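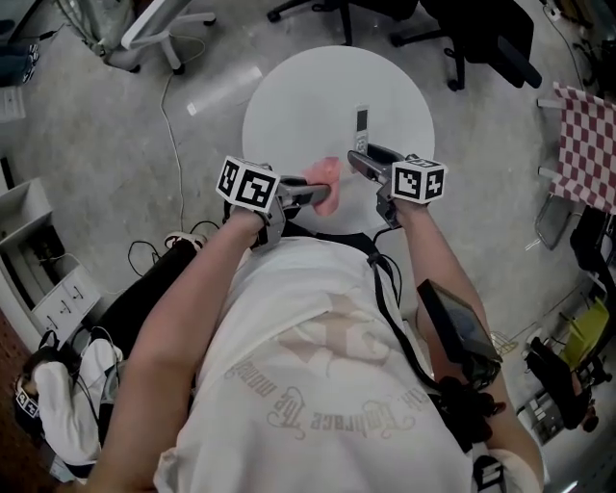
Re: [Prostdale-residents] Hall tables, again

From: Ratih Siregar
Date: Wednesday, March 11, 2026

Jarman wrote:
> I propose we sell the round tables in the hall and buy oblong ones
> with the money. Oblong tables go against a wall. They go end to end.
> You can get a proper buffet on them. Round tables do none of this
> and they roll off when you try to carry them. Can we settle it
> before the June supper please.
>
> Also, who has the key to the side gate?

I have the key to the side gate. I have had it since the last time you asked.

On the tables, I went through the old minutes on Sunday evening, there being nothing on television, and we have had this discussion before. In the first round we sold the oblong tables because people at the far ends couldn't hear each other and had started holding a separate supper. The buffet was raised then too. The answer was to put the food on the stage, where it was perfectly all right apart from the steps.

The hall fund stands at £2,539. That has to cover the gutter on the Cleltodmont Road side, which has been dripping on the bicycle rack all winter, and whatever the boiler decides to do next. I rang two second-hand furniture places about what we'd get for the round ones. The first laughed. The second, a nice man at Josia, said he would take them away free if we helped him load, and then asked whether we had any oblong ones, as he could sell those all day.

So the money from the sale would be nothing, and we would be buying oblong tables from people who bought them from people like us.

As for carrying, they only roll if you stand them on edge and let go. Two people, one each side, top facing out. I have done it in slippers.

We had 56 at the last supper and everybody sat down. It was tight by the piano, I grant you, and the Prostdale Lane lot had their coats on their knees, but that was the coats. We could put the rail back in the porch. It went into the cupboard under the stage when the porch was painted and I don't believe anyone has been in there since, apart from whoever left the urn.

If you still want something flat for the food, I suggest we borrow the pasting tables from the school. They are ugly and they wobble, but a cloth hides the first and a folded beer mat deals with the second. I can ask for five. We'd need them back by Monday morning for the little ones' painting, so somebody with an estate car should speak up now and not on the night.

I'm happy for it to go to a vote if you want one. Please reply to the list and not just to me, or I end up copying it all out. And could people trim the bottom of their messages? The last digest was mostly the same paragraph about parking.

The gate key is on the hook inside my porch. Knock first, the dog is old and takes things personally.

Ratih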